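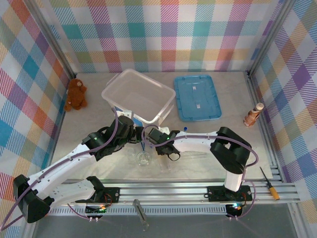 Storage bins with a loose lid are among the household items that people most often put away half shut. Our section deals with the lid and the bin as a pair, and with how the two come together on a plain surface. The floor of the work area is pale gray and lightly marbled, so a clear plastic container has little contrast against it, while the plaid fabric on the walls gives strong color edges behind the rim. We kept this background for all of the Prinstead trials.

Lids were sorted by outline and by the depth of the molding. A lid with a raised border can be felt as well as seen, and in the Wollell notes the border was the feature people named first when asked how they knew which way up a lid went.
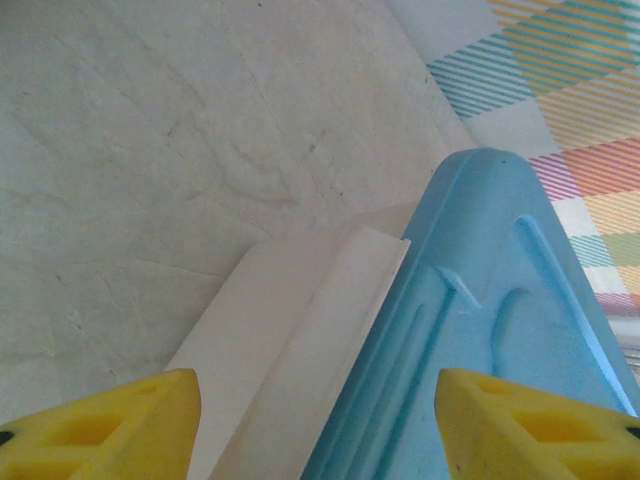
Reading time: 2 min

A light-blue plastic surface with a raised outer rim and long molded grooves can be hard to judge from close range. The grooves look like edges, and the true edge may lie out of view. Fisteck and Fawzy treat inner and outer contours as one class - we keep them apart, following the scheme proposed by Clotilde Hervieu.

A bin was scored as closed only when the lid sat level and both side latches were fastened. A lid resting on the rim at an angle was scored as placed,
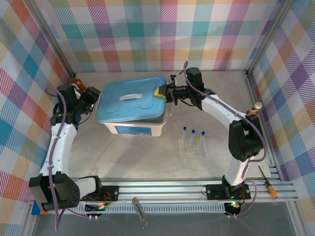

and a lid touching the rim at one corner only was scored as open. Two raters scored each of the 44 trials on their own. They disagreed on 2, both of them between placed and closed, and these were settled by a second look at the latches (Figure 2).

Figure 2. Scores for lid position by rater, before and after review.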